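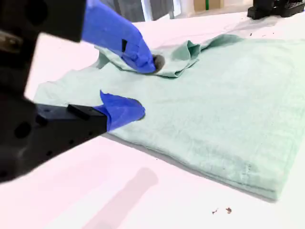

Figure 3. Blue-covered gripper fingers on a mint-green cloth.

4.2 What the purchase price leaves out

Proposals for garment-handling cells tend to quote one number, the price of the arms. We think that number is close to useless for planning. In the Kudero budget, drawn up in July, the arms came to less than the items listed under "other," and "other" had been filled in last, by someone working from the previous year's form. Fingertip pads, coverings, spare servos and cable were put down as a single line of $300. No basis was given for it. 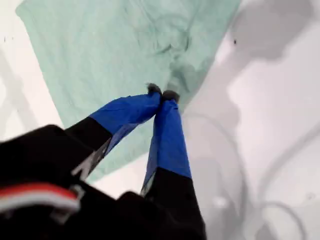 The Wonditz plan is more careful but makes the opposite mistake. It sets aside $500 for fingertip parts alone and assumes they wear at a steady rate. Soft, thin cloth does not give us much reason to believe that. A pad that presses on a table edge or picks up lint may need changing well before one that only touches fabric, and neither plan says who decides when a pad is finished. Until somebody keeps a log, both figures are guesses, and a buyer should treat them that way.

We are also doubtful about the claim, repeated in both plans, that a second arm pays for itself. It may. The plans count the hours saved on folding and leave out the hours spent setting two arms up, and the comparison with a single arm was never priced.

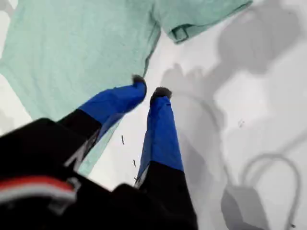
4.3 Table space, cameras and spares

Floor area was missing from the Tondard estimate altogether. Two arms need a table long enough to spread a shirt between them, plus room to reach the mounts and run the cables.
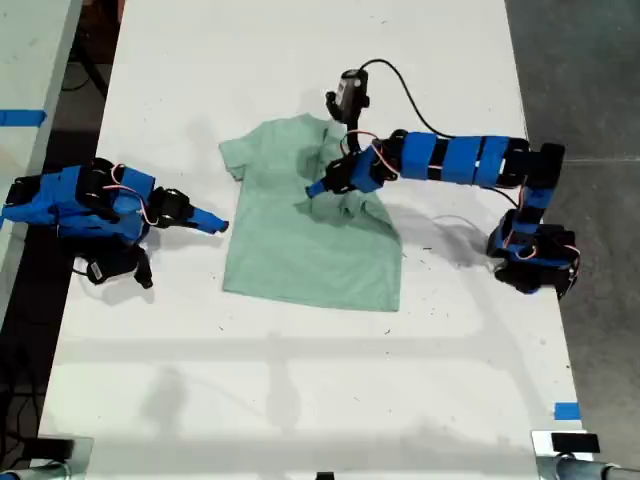 Figure 4. Two-arm table with a T-shirt partly spread, right side crumpled.

Camera modules mounted near the wrist should be bought with at least one spare, and the cable priced separately. The Rahman quotation bundles the two, so a damaged cable means paying for a camera again. We asked for split prices and have not received them. The totals in the next section therefore use the bundled price, and readers should expect them to be high for cameras and probably low for everything else.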